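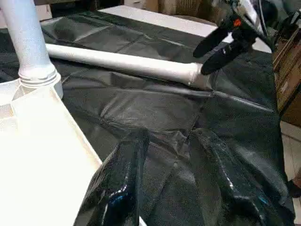

Wie oft muss ein Druckschlauch geprüft werden?

Nach jedem Gebrauch, also nach Einsatz und nach Übung. Und einmal im Jahr auch dann, wenn er nur im Fach gelegen hat. Wer unsicher ist, fragt beim Kreis nach, die Dienstanweisungen sind nicht überall gleich.

So, und jetzt der Ablauf. Schreibe das zwischen zwei Diensten, also bitte keine Schönheit erwarten. Gilt für B- und C-Schläuche, Saugschläuche sind ein eigenes Thema, mach ich irgendwann mal extra.

Vorher

Schläuche nach der Übung einfach gerollt, nicht doppelt gerollt. Gebrauchte immer einfach rollen, dann sieht jeder sofort: der ist dreckig, der kommt nicht zurück aufs Fahrzeug. Klappt bei uns in Stekemard seit März endlich halbwegs. Vorher lagen gebrauchte und saubere durcheinander im Regal und man durfte raten.

Auffälligkeiten gleich an der Einsatzstelle markieren. Knoten rein, Zettel dran, egal. Aber eben dort und sofort. Wer erst im Gerätehaus überlegt, welcher Schlauch getropft hat, findet ihn nicht mehr.

Waschen

Groben Dreck abspritzen, am besten noch draussen. Lehm trocknet fest und dann bürstet man ewig. Einweichen in kaltem oder lauwarmem Wasser, über Nacht ist ok. Länger nicht, das stinkt und tut dem Gewebe nicht gut.

Dann durch die Waschmaschine. Wir haben die Avar, die zieht den Schlauch selbst durch, man muss am Anfang nur gerade einführen. Schief eingeführt heißt Stau, Stau heißt Deckel auf und Ärmel hoch. Ohne Maschine: langer Tisch oder sauberer Boden, Bürste, klares Wasser, beide Seiten. Kein Hochdruckreiniger aus zehn Zentimetern! Den Fehler macht jeder Neue einmal.

Reinigungsmittel nur, wenn der Schlauchhersteller es freigibt. Meistens reicht Wasser. Bei Öl oder Schaummittel gründlicher spülen, auch innen. Nach Brandeinsätzen mit viel Rauch getrennt waschen und Handschuhe an, das Wasser nicht auf den Hof laufen lassen.

Kupplungen nicht vergessen. Sand in den Knaggen, Dichtring raus, abwischen, ansehen, wieder rein. Spröde Ringe sofort tauschen. Eine Dose mit Ersatz für B und C steht bei uns direkt am Waschplatz, sonst läuft man dreimal.

Druckprüfung

Schlauch gerade auslegen, nicht über Kanten, keine Verdrehung. Ein Ende an die Prüfpumpe, das andere mit Blindkupplung und Entlüftung verschließen. Mit niedrigem Druck füllen, entlüften bis nur noch Wasser kommt. Luft im Schlauch ist der gefährliche Teil. Wenn mit Luft drin was platzt oder eine Kupplung abgeht, fliegt sie. Also wirklich entlüften, auch wenns schnell gehen soll.

Dann Prüfdruck. Unsere normalen B und C fahren wir auf 12 bar, langsam hoch. Maßgeblich ist aber, was für den Schlauchtyp vorgegeben ist, also vorher nachsehen, vor allem bei alten oder exotischen Sachen. Druck halten, Zeit laut Vorgabe abwarten, dabei den Schlauch von der Seite ansehen. Nicht drüberbeugen, nicht drübersteigen. Schutzbrille, Helm, Handschuhe.

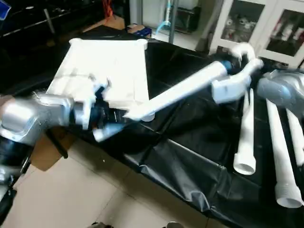
Worauf achten während der Druck steht:

Nasse Stellen im Gewebe. Einzelne feine Perlen, mit Kreide oder Fettstift einkreisen.
Einbindung, also der Übergang vom Schlauch zur Kupplung. Wandert da was, ist der Schlauch durchgefallen, neu einbinden und nochmal prüfen.
Beulen oder Stellen, wo sich der Schlauch krumm zieht.
Druckabfall am Manometer, obwohl aussen alles trocken ist. Dann zuerst die Anschlüsse und die Blindkupplung verdächtigen, danach den Schlauch.

Druck ablassen, erst dann irgendwas abkuppeln. Klingt blöd, steht hier trotzdem.

Trocknen

Im Turm hängend, Kupplungen oben eingehängt, unten frei. Wer keinen Turm hat, nimmt den Trockenschrank oder legt schräg aus, damit das Wasser rausläuft. Nicht in die pralle Sonne, nicht auf die Heizung. Innen muss er auch trocken sein, sonst Schimmel. Im Winter dauert das eben, da hilft kein Drängeln vom Löschzug. Dann braucht man Reserve im Regal und gut ist.

Eintragen

Der Teil, den alle vergesen. Jeder Schlauch hat eine Nummer an der Kupplung oder auf dem Gewebe. Wir tragen in Gimura ein, geht am Rechner oder am Handy: Nummer, Datum, Prüfdruck, Ergebnis, Name. Fertig. Papierkarte tut es genauso, Hauptsache es macht jemand.

Bsp. aus unserer Liste: Schlauch 557, C, geprüft, i.O., zurück ins Regal. Schlauch 1101, B, undicht an der Einbindung, gesperrt, rotes Band, zum Einbinden. Mehr muss da nicht stehen. Bitte keine Romane ins Bemerkungsfeld.

Gesperrte Schläuche räumlich weg von den anderen. Eigene Kiste, beschriftet. Das rote Band allein reicht nachts um drei nicht, wenn jemand schnell das Fahrzeug auffüllt.

Ausmustern

Wenn sich die Gummierung innen löst, wenn das Gewebe durchgescheuert ist, wenn nach dem Flicken wieder was kommt. Kupplungen abschneiden und aufheben, sofern noch gut. Der Rest wird bei uns gern für Kantenschutz genommen oder geht an die Jugendfeuerwehr, dann aber deutlich als nicht mehr druckfest kennzeichnen.

Wieder aufs Fahrzeug

Doppelt rollen, Kupplungen leicht versetzt, nicht zu stramm. Beim Einräumen abwechseln, die frisch gewaschenen nach hinten, damit nicht immer dieselben neun Schläuche rausgezogen werden und der Rest verstaubt. Beladeplan abgleichen, Fach zu, Fahrzeug wieder klar melden.

Schlauchwäsche bei uns Dienstag abends, wer helfen will kommt in Arbeitskleidung und mit Gummistiefeln. Fehler im Text bitte an mich, Ekwueme hat schon zwei gefunden, sind korrigiert.

Yetunde Akande, Gerätewartung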